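Kamala Kandasamy @kamalak

ok moving thread. we're out of the old place in Gollitcombe as of last night. 7 years. too tired to be sad

1/ things I learned, in no order, while I eat cereal out of a mug

2/ label the SIDE of the box. not the top. I knew this. did it anyway

3/ some pics
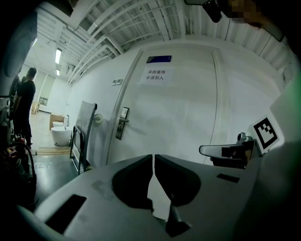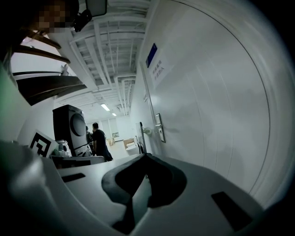
4/ the van quote was $413 and then there was a stairs fee. ask about stairs. ask twice

5/ Baldur carried the couch basically alone and wants only lasagna in return. making two

6/ books weigh more than anyone remembers – small boxes only. we had one big one and the bottom went on the second landing. cookbooks everywhere

We use cookies to improve your experience. Accept all | Manage preferences

7/ change your address with the bank first, then the pharmacy, then the rest. I did the library first bc I like them better

8/ 38 boxes total. Gert guessed 20. Gert has never seen my yarn

9/ found under the bed: one earring, a tax form from a job I hated, teh good scissors

10/ keep a bag with toilet paper, phone charger, a knife, soap, one towel per person. do not let the bag go in the van. ours went in the van

11/ landlord walkthru was quick. deposit supposedly back by mail, will beleive it when I'm holding it

12/ new place has a bakery downstairs and the smell starts at like 5am. no complaints so far

13/ if anyone near Tevlow wants flattened boxes come get them, free, tape still on. going to bed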